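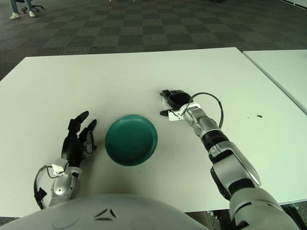
Um prato não é uma tarefa, é um prato, escreveu Zavitz na margem da primeira versão do nosso protocolo, e sublinhou duas vezes. A objeção era justa e ficou sem resposta durante boa parte do semestre. A disciplina de projeto de Cledville pede que cada turma escolha uma tarefa de manipulação bimanual, a descreva em uma página e depois a execute diante dos colegas. Nossa página dizia "levantar um prato com as duas mãos". O restante desta seção trata do que essa frase deixava de fora.

4.2 Definição da tarefa e poses iniciais

A primeira omissão foi a pose inicial. O enunciado supunha que as mãos partiriam de algum lugar razoável, e cada integrante do grupo tinha a sua ideia de razoável, defendida com um vigor que não se viu na revisão bibliográfica. Para encerrar a discussão, adotamos uma família de poses em vez de uma só: o prato fica sobre a mesa, entre as duas mãos, e a posição destas varia de um episódio para outro. A variação deveria impedir que a política decorasse um único trajeto, hábito que ela compartilha com os alunos em véspera de prova.
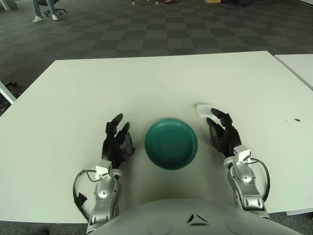
Figura 3. Pose inicial com uma mão de cada lado do prato e os polegares voltados para ele.

A configuração da Figura 3 é a que chamamos de simétrica. As demais, reunidas sob o nome pouco inspirado de assimétricas, admitem que uma das mãos comece mais adiantada ou mais baixa que a outra. Na versão de junho do protocolo só existia a simétrica, e os resultados eram excelentes enquanto ninguém mexia em nada.

A coleta foi feita por teleoperação, com o programa Taltov, mantido por turmas anteriores e documentado por nenhuma. Registramos 600 episódios, dos quais 83 foram descartados. Os motivos de descarte incluem perda de sincronismo entre os braços, contato prematuro com a mesa e uma categoria que a planilha chama de "outros", cujo conteúdo preferimos não reconstituir. Um episódio era aceito quando o prato deixava a mesa sustentado pelas duas mãos e voltava a ela sem ser solto no ar.
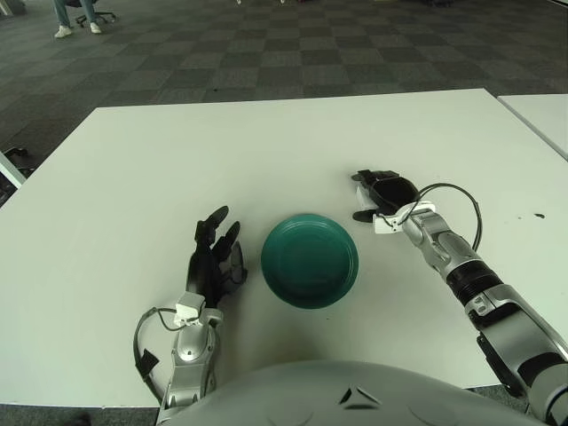
O prato tem borda elevada, e foi nela que o grupo depositou suas esperanças. A estratégia inicial consistia em fechar os dedos sob a borda pelos dois lados ao mesmo tempo. Exige-se para isso que os dedos entrem num vão estreito entre o plástico e o tampo, e o erro de calibração do punho bastava para transformar a pegada num empurrão. Passamos então a uma sequência em dois tempos: a mão esquerda serve de anteparo, com a palma voltada para o prato, e a direita se aproxima por cima e pelo lado oposto. A sequência é mais lenta e menos elegante. Também foi a única que todos os operadores conseguiram repetir depois do almoço.

4.3 Avaliação

Reservamos 100 tentativas para a avaliação, distribuídas entre poses simétricas e assimétricas segundo um sorteio feito antes do treinamento. O sorteio ficou guardado com o grupo Yeon, nosso concorrente na disciplina, sob o argumento de que não havia no prédio ninguém mais interessado em que não trapaceássemos.

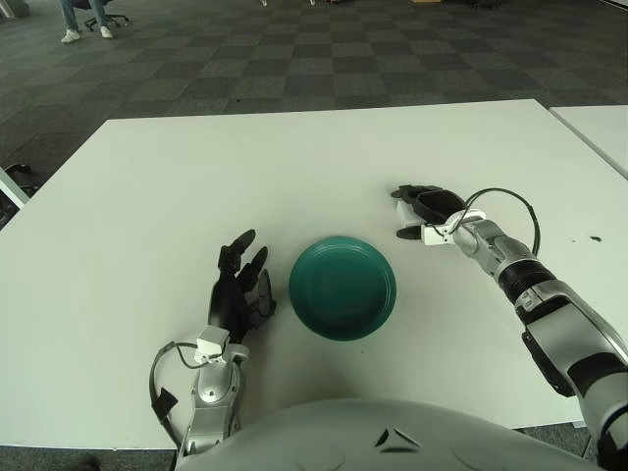

Cada tentativa termina por sucesso, por limite de tempo ou por intervenção do operador, e esta última conta como falha mesmo quando o operador jura que o robô ia conseguir. Duas pessoas anotam o resultado separadamente; nos casos de desacordo, vale a anotação mais pessimista. A apresentação à turma, em 21 de outubro, seguiu as mesmas regras, com a diferença de que a plateia também opinava. Os resultados por tipo de pose são discutidos na Seção 5, junto com a resposta, um tanto tardia, à observação de Zavitz.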